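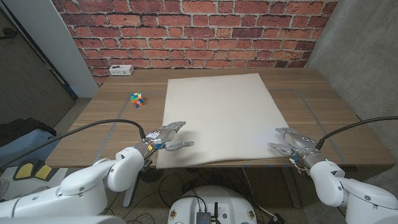

The Hoani rail cutter is a hand tool for cutting foam board, mat board and thick card in a straight line. I bought mine for $105 after ruining one sheet too many with a utility knife and a yardstick. I make display panels for a small local history room in Curkdale, and most of them start as a large off-white sheet like the one on the wood table, big enough to hang a little over the front edge. A sheet that size is hard to cut straight by hand. You have to hold the straightedge down at both ends and lean on the knife in the middle, and something slips.

## What you get

The box has an aluminum rail, a cutting head that slides along it, a hex key and 3 spare blades. The rail takes cuts of up to 123 cm in one pass, so a full-length cut on my usual sheets needs no turning. On my kitchen scale the head and rail together came to 1129 grams. I had expected it to be heavier, and I would have liked it heavier. There are two rubber strips on the underside that grip well on clean board. They pick up foam dust, and then they grip less well, so keep a damp cloth nearby.

The instructions are one folded page. The drawing for setting the blade depth is too small to be much use. Loosen the side screw, push the blade down until it just clears the thickness of your board, and tighten it again. Try it on a scrap first.

## Cutting

On standard foam board the cuts are very good. The top paper parts cleanly, the foam does not tear, and the bottom edge is nearly as neat as the top. I do it in two passes, a light one and then a full one. You can do it in one with a new blade, but the foam drags at the end of the cut and you get a small ragged corner.

Bevel cuts are less good. The head tilts to 45 degrees and there is a click stop for it, but the stop on mine has some play. For a mitered box corner I had to sand the edges before they met. My old Plodach mat cutter does this better, though it can't handle thick board at all.

*Blue light on the face of a propped-up white board.* 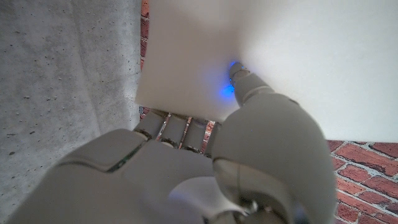

*White board, propped up, with blue light on its face.*

## Light and finished edges

A white panel shows every fault once it is standing up with light across it. Shallow dents from the rail are the main one. I found them on two early panels, along the side where I had pressed hardest. A strip of scrap card under the rail fixed it.

## Blades

The blades are Hoani's own shape, which I don't like. Bindier sells a compatible set for less, and Nisreen Karaki, who mounts prints for the same room, has used them in her cutter since last May without trouble. I tried one and couldn't tell the difference on foam board. On mat board it dulled a bit sooner.

Change the blade early. A dull one crushes the foam before it cuts it, and you won't see that until you look at the edge.

## Worth buying?

For a few small cuts a year, no. A sharp knife and a steel ruler will do. If you cut large sheets every month, I think the price is fair. I would give it four out of five, with the point off for the bevel stop.

Updated 15/03/2023: the side screw has started to work loose during long cuts. A thin washer has held it so far.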